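Polls, again. Sorry

October 2025

OK quick one before I have to go get groceries. The Durnon poll came out and my whole feed lost its mind for an afternoon. Two points. The school bond is up by 2 and apparently that means it's over, order the bulldozers, start measuring for the new gym.

Did anyone read past the headline? I did. Took me four minutes. Sample of 495. Four hundred and ninety five people, in a county where half the households won't pick up a number they don't know. I don't pick up either. My phone rings and I stare at it like it's a raccoon.

So a 2 point lead. With a sample that size your margin of error is more than double that, in each direction, and that's the good kind of error, the kind you can put a number on. The other kinds they don't print. Who answered. Who hung up. Who said "yes" to the bond becuase saying no to a school sounds mean when a stranger asks you out loud.

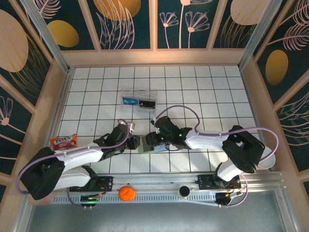
Two arms, one tiled work surface.

Anyway. The wording. Durnon put the full question at the bottom of the PDF, credit to them, plenty of outfits don't. It goes on about aging classrooms and leaking roofs for two full sentences before it gets to the part where you pay for it. And the tax part is one clause. A short one. You ask me that way and I'm voting yes too. I might vote yes anyway! That isn't the point. Ballot language is going to read like a mortgage document, with the dollar figure right up top, and people will be standing there reading it for the first time with a pen in their hand.

Then the crosstabs. Oh man. Somebody on the Plakell forum pulled out "renters under 30" and built an entire theory of the election on it. Do you know how many renters under 30 there can be in that sample? Not a lot. A few car loads. One kid changes his mind at lunch and the bar on the chart moves. But it had a chart, so it got shared around 2,000 times, and by dinner the theory was just a thing everybody knew.

I used to do this too, to be fair. I had a spreadsheet for the last county race. Colors and everything. I had weights. I was very proud of the weights. I was also wrong about the one precinct I actually live in, so. 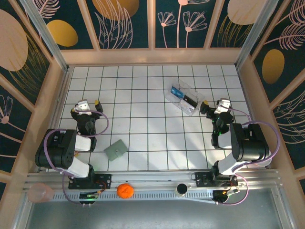

Which brings me to Auer. Auer is the town on the east side that everyone calls a bellwether, and I'd like that word taken away from people. It went with the winner a bunch of times in a row. Fine. You've got dozens of little towns voting over and over, one of them is going to match by luck. That's how luck works. If Auer gets it wrong this time they'll just find another one and say it was the real bellwether all along.

And turnout! This is an off-year vote with a bond and a water board seat on it. The poll screens for "likely" voters by asking people if they're likely to vote. Everybody's likely to vote. Ask me if I'm likely to floss.

What I'd want to see, if anyone at one of these places is reading (they aren't):

Ask it with the real ballot text. Word for word, ugly as it is.

Tell me how many people you called to get the ones you got.

Stop giving me decimals. A percent with a decimal on that sample is a costume.

Run it again in a few weeks, same questions, and show me both. One poll is a snapshot of who was home.

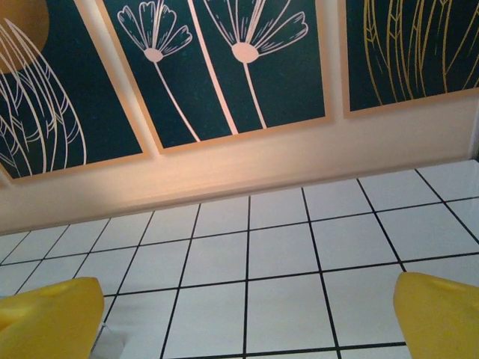 The September one from Skestier had the bond losing, by the way. Remember that? I barely did. It was a text message survey, different question, different list, and it got maybe a tenth of the attention because "school bond in trouble" came out the same day as the flooding. So now people are writing about a "surge." There's no surge you can see from that. It's two different companies asking two different things to two different bunches of people. Maybe opinion moved. Maybe nothing moved at all and the mesuring stick got swapped.

I'm not saying polls are useless, before I get the emails. I like polls. A pile of them, averaged, over time, does tell you something. A county bond doesn't get a pile. It gets a couple, and we squeeze them till they squeak.

My guess on the bond? Close. I know, brave. If you care which way it goes, go knock on some doors on the side you like, or at least check that your registration still has your right address – mine had my old apartment on it until this spring and I never noticed.

OK the store closes at nine. More on the water board thing next time, I have the filing forms and I've only read half.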